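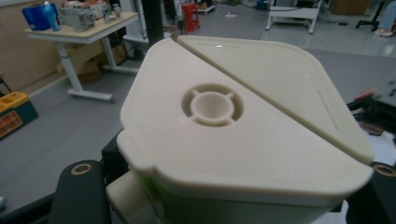 The Lid Problem

How one secondhand store sorts the plastic containers that come in without a name, a manual or, quite often, the other half

02/06/2025

The container at the front of the bench has an off-white top and a lime-green body. A straight seam runs diagonally across the top, with a wide flat panel on one side and a smaller triangular flap on the other. In the middle of the wide panel is a round recess with four short ribs and a hollow post at the center. There is no card with it to say what any of this is for.

Csenge Bodnár would start with the flap. It sits a little higher than the panel next to it and has a thin rim of its own, and to her that suggests a pour spout or a second opening. She would not write "pour spout" on the tag until she had worked it by hand. As for the round recess, it looks like a socket for a knob, or a place where something mounts. She has a separate tag for that kind of question, and it says "top fitting, unknown."

Bodnár runs the plastics bench at Lumanlan, a secondhand kitchen and household store that takes up the ground floor of an old shoe warehouse. The front of the store sells pots, dishes, flatware and small appliances. The plastics bench is in the back, next to the sinks. Everything with a lid goes there first.

Storage containers are the hardest thing in the building to sell well. A frying pan is a frying pan, and a customer can tell in a few seconds whether it is any good. A container has to be closed, turned over, opened again and smelled. If the lid belongs to something else, the whole piece is worth next to nothing. When Bodnár took over the bench, the store had been putting boxes of mixed lids out front at 50 cents a lid and letting customers dig. Most people dug for a minute and left.

"They would bring one up to the register and ask if we had the bottom," she says. "We probably did. We just had no way to find it."

Sorting by shape

The first thing she did was stop sorting by size. Size is how most people do it at home, with big lids in one pile and small ones in another, and it works when a household owns one or two sets. With donations from all over the county it breaks down fast. Two lids can be the same width across and have nothing else in common.

She sorts by outline now. Round, square, rectangle, oval, and then a group she calls corners, which takes in anything with three sides, five sides, a diamond shape or an outline that is hard to put a name to. The corners shelf has turned out to be the easiest to match. There are fewer odd shapes in the world, so when an odd bottom comes in, the odd top that fits it usually stands out.

After outline comes the rim. Bodnár runs a thumb around the edge and looks for steps, notches and places where the line bulges out. Molded containers often have at least one. It may be there to line the lid up with the body, or to give a finger something to pull on. Either way, a lid with a notch wants a body that leaves room for it.

Color comes last. New staff members always want to begin with it, she says, and she has stopped arguing and lets them try it for an afternoon. Makers have been putting pale tops on bright bottoms for decades. A cream lid may go with green, orange, brown or another cream. Plastic also yellows, and a lid that lived on a sunny counter will no longer match a body that spent the same years in a cupboard.

There are 13 shelves behind the bench, each with a strip of masking tape and a word or two in marker. A list is taped to the end of the first shelf. When the store closed for inventory last August, the list came to 1476 lids and 66 complete containers.

What the ribs are for

Spend enough time at the bench and you start turning things over to look at the underside. Flat plastic bends. A maker who wants a wide, flat top that will not sag has to stiffen it somewhere, and the usual answer is a rib, a thin wall of plastic standing on edge. Ribs set in a circle around a post are common wherever a knob, a crank or a handle attaches, and Bodnár sees the pattern on salad spinners, on hand choppers and on the bases of some scales.

It also turns up on plain containers with no moving parts. A post in a recess can be nothing more than a spot where a label cap was pressed in. She keeps a coffee can of loose caps and knobs for this reason and tries a few whenever a bare fitting comes in. A knob that goes on with light pressure and stays there gets taped inside the container with a note. If it has to be forced, it goes back in the can.

The store once lost a good flour bin that way. Someone pushed a knob into it with a mallet, and the post split down one side.

Washing

Every piece is washed before it gets a price. The bench uses warm water, dish soap and two brushes, a wide one for panels and a narrow one for seams and hinges. Seams need the most time. Flour, sugar and powdered detergent all pack into a hinge line, and the line can look clean from above while it is still full underneath. Bodnár opens every flap as far as it wants to go and no farther, and brushes along the joint from both sides.

Matte plastic holds on to grease more than glossy plastic does. For that she uses a paste of baking soda and water, left on for a few minutes and wiped off with a cloth. She does not use scouring pads. They leave scratches that pick up stains later, and customers notice scratches on a light-colored lid before they notice anything else.

Pieces dry upside down on a rack, with the flaps open. Anything that still smells the next morning goes to the garden section, where it is sold for seed, twine or birdseed. Without knowing what a container held before, the store will not sell it for food. That rule covers more of the stock than you would expect, and the shelf by the garden gloves is always full.

Names on the bottom

Some donors bring things in with the paperwork. A retired couple brought a full set of Adis canisters last year with the leaflet folded inside the largest one, and a cleaning instruction nobody at the store had seen before (no water hotter than the hand can stand). The leaflet is now in a binder. So is a page from a Prosis catalog and a drawing of a Clinorov cereal keeper that Bodnár made herself, with the measurements of the lip.

The binder gets used most for lids. A name molded into the bottom of a container is helpful, but lids are often left blank, and once the two parts are separated the blank one is hard to place. When a marked container arrives whole, she traces the lid on graph paper, writes the name under it and files the tracing by outline, the same way the shelves are arranged.

Doing it at home

Her advice for a kitchen cabinet is short. Take everything out and close everything that closes. Put a strip of tape on each matched pair and write the same number on both parts. Store the pairs closed if there is room, and if there is not, nest the bodies and stand the lids on edge in a dish rack.

Lids with no body go in a bag with a date on it. Give the bag three months. After that, Lumanlan takes them at the side door until four o'clock, and it helps if they have been rinsed.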